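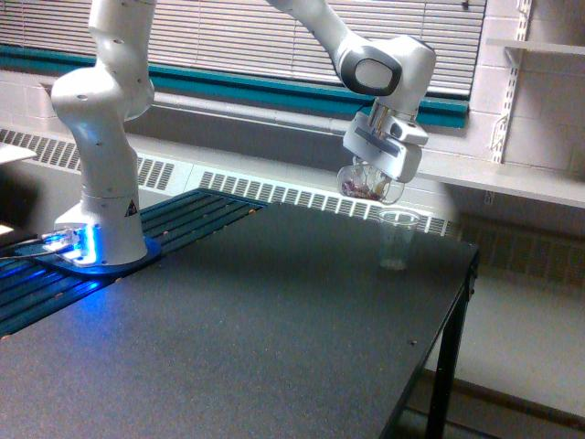
Home | Visits | Workshops | Reading List | About | Contact

Reading time: 4 min

A morning at Mirno, teaching a robot to pour

The invitation said to arrive in January, before ten, and to wear shoes I didn't mind. I wore the good ones, having nothing else, and spent the first twenty minutes of the Mirno open day on a bus circling Brostport in search of a door marked B. Wayne Fehr found me beside the bins. He runs the visitor side of the lab and has the patience of a man who has collected many people from beside those bins.

I had come for one station. Mirno also does packing and sorting, and those had the crowds and the pastries. Upstairs, the smaller group got pouring: one arm, two clear plastic cups, and a small pile of dry bits in the first that is supposed to end up in the second. My four-year-old nephew can do this. He can also do it onto a dog.

Hưng Từ, who leads the teaching work, gave us the short version. A person moves the arm through the task from a controller, the computer records the joints and the camera views, and then they do it again with the cups somewhere else. The current set stands at 491 recorded pours. The goal is 1,000, after which they train, find out what went wrong, and aim for 2,000.

"And if it works at 1,000?" someone asked.

"Then we move the cup farther away," he said.

Operators come in two schools. Réjean Melnyk drives the arm as if carrying soup across a white carpet. Jocelyn Cloutier goes straight to the spot, tips, and is done while Réjean is still lining up. Both styles go in the set, though there is a running argument over whether mixing them teaches the robot to be flexible or merely to dither. I was told this argument predates the coffee machine.

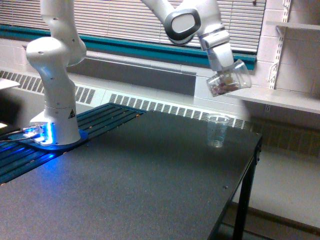

The tilt is where people come unstuck. Grabbing the cup is easy enough to explain: go there, close, don't crush it. Pouring depends on where the mouth of the cup will be once it has turned, and the mouth swings away from where you left it. Hưng's advice was to watch the rim and forget the wrist. I passed this on to the visitor in front of me as though it were my own.

Then came my turn. The controller is lighter than it looks and exactly as sensitive as they warn you. I tipped early, tipped back, crept left, and poured with what I felt was real style onto the table. Ravinder Tremblay, on the keyboard, asked whether I wanted to keep the take. They do keep some bad ones, labeled as such, in a folder called Benavides — after the first visitor to fill it, I gather, and I hope she never finds out. My second try went mostly in the cup. It was marked "usable," a word I plan to put on my résumé.

What I hadn't expected was how much of the day goes to resetting. Pour, sweep up, refill, put the cups back in new places, start over. Ravinder reckons the sweeping takes longer than the driving. A sister project, Tresteo, is meant to get a robot to do the reset, and will need its own people to show it how, and presumably its own dustpan.

By the time I got back downstairs the pastries were gone. The next open day is in spring; ask for Wayne, and go around the left side of the building.

We use cookies to remember your settings and count visits. Accept | Manage choices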